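Clilik Shelf Refresh, Grovport store
Progress report for April, to the Baird small retail fund

We're pleased to say the supplements bay is very nearly where we hoped it would be when we wrote to you in the summer, and we do want to thank you again for the $2,000 that got us started. It has gone further than we expected, mostly on shelving and a bit of freight.

Of the 37 lines on our list, 30 now have a settled home. The Vizinc boxes have gone up top, the Fitfizz counter stands are on the middle shelf where a customer can read them without stooping, and the fuller boxes of tubes sit lower down, grouped by cap colour. We tried sorting them alphabetically first and went back to colour within the week — regulars ask for "the green one" far more often than they ask for it by name.

Odds and ends that turn up among the tubes go into a basket, to be sorted out at the end of the shift. It's a slow job, but a rather pleasant one with the radio on. 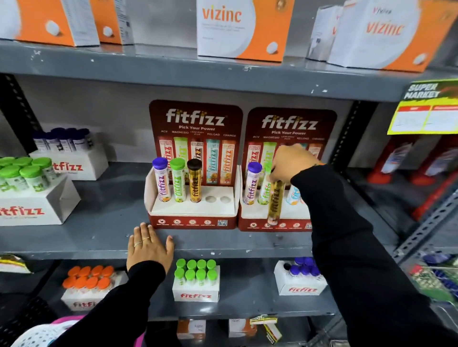
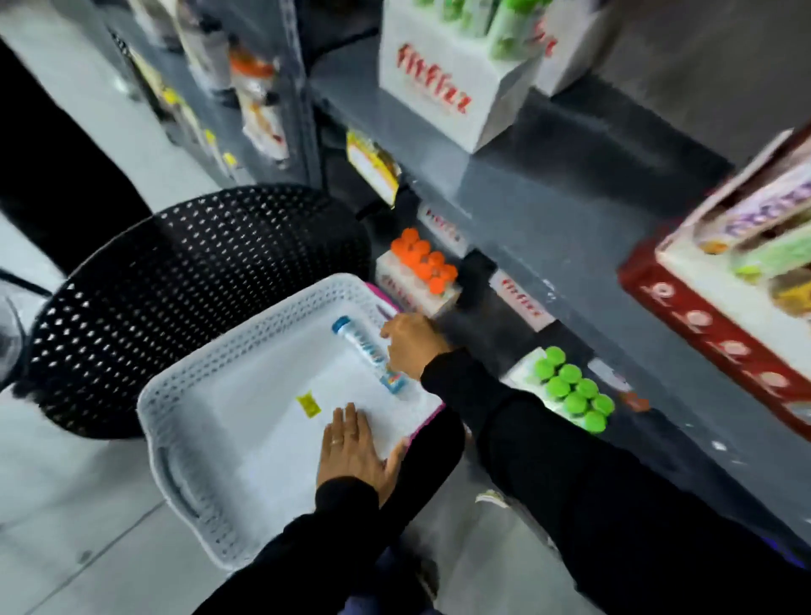 The supplements shelving, with the sorting basket in the second photo.

Still to do: the last few lines are waiting on Semis, our wholesaler, who have promised delivery on a Tuesday but haven't yet said which one. We'd also like new price labels before winter, and have $14 left over to put towards them. We'll write again once the bay is finished, and you're very welcome to drop in for a look before then.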